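Unit 8: Repotting and the first weeks after

In this unit we speak only of plants in containers. Open ground comes later in the course.

A plant asks for a new pot when its roots go round and round at the bottom, or when the water runs through at once. The best time in Gikley is April, when growth starts again. Choose a pot only a little wider than the old one - too much new soil stays wet for long, and the roots can rot.

Water the plant the evening before. Hold the stem softly near the soil, turn the pot over and let the root ball slide out. Loosen the outer roots with your fingers. Dead roots are brown and soft, and you cut them away. The plant must stand at the same depth as before.

Prepare your tools and soil on a table of good height, so that your back stays straight. 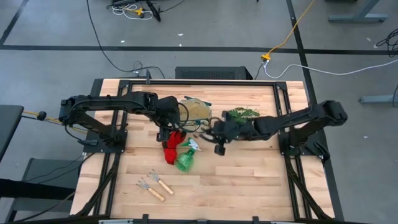
A student from the Korinach group asked whether one should feed the plant on the same day. The answer is no: fresh compost has enough food, and cut roots are easily burned. Wait 29 days, then give a half dose.

For next time: read the pages on drainage and bring one pot from home.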